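The Quiet Art of Clean Belts

Walk into the packing hall at Kemeys at ten at night and the first thing you notice is the smell, or the lack of one. The bakery turns out filled pastries by the truckload, custard and apricot mostly, and when the last tray has gone through, the conveyors look like the floor of a children's party. By the time the early crew arrives they have to be clean enough to put dough on.

Viera Rusnák has run the night cleaning here since the hall was rebuilt, and she talks about conveyor belts the way other people talk about horses. She can tell you which one sheds, which one sulks in cold weather and which one she would happily set fire to. "A belt has a top that everybody looks at," she says, "and an underside that does all the damage."

She is right about the underside! Crumbs and sugar work their way through the links, settle on the return side and get pressed against the rollers for hours. Add a little moisture and you have a paste that a hose will only push deeper. For years the standard answer at Kemeys was more water and more pressure, and the result was a wet ceiling, soaked bearings and a film of starch on everything within reach.

The crew now works almost the other way around. They start dry, with scrapers and stiff color-coded brushes, and they take their time over it. Only when the bins are full does anyone open a valve. The rinse is warm and gentle - hot water would cook the egg in the custard straight onto the plastic - and the detergent goes on as a foam that clings to the links and stays put long enough to work.

Then comes the part I had driven out to see. The belts at Kemeys were replaced in November with a design from Skodmont that lifts off its frame without tools. Two people release the tension, raise the side guides and swing the whole loop up onto hooks, where it hangs open like a bath mat on a line. It takes 5 minutes on a good night. The old belts took a mechanic, a set of wrenches and a fair amount of bad language.

With the loop hanging free you can get at everything: the sprockets, the wear strips, the hollow little corners where the frame has been welded. Rusnák goes along with a flashlight held low against the steel so that any leftover film shows up as a dull patch. She found one while I was there, no bigger than a thumbprint, and was delighted. Out came the brush. 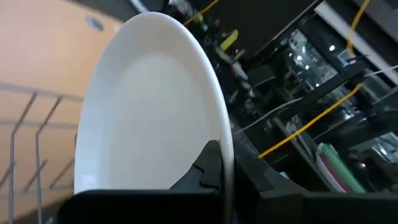

What the swabs say

A flashlight only gets you so far, and the swabs are where the night is won or lost. The crew takes samples from three places on each line, always including the one they trust least. The swab goes into a handheld reader, and a number comes up within seconds. It measures residue, so it can't name a germ, but it will tell you very plainly whether there is food left for one to eat.

The readings go to Cultgate, a small lab that also grows cultures from a second set of swabs, and those results take a couple of days. Rusnák pins both sets next to each other on the wall outside the changing room. She likes the crew to see them together, good weeks and bad, and I caught two of the younger cleaners arguing over a drain cover with real passion.

Drains, by the way, are the next big thing on her list. Cusach, the contractor that supplies the foam and trains new starters, has been trying out a removable drain basket with rounded corners, and Rusnák has asked for one to test under the custard line. She wants it lighter. She also wants a handle that can be gripped in thick gloves, and she has drawn one on the back of a shift sheet, with arrows.

We left the hall a little before four, boots through the washer, hairnets in the bin. Behind us the belts were still up on their hooks with the fans turned on them, drying.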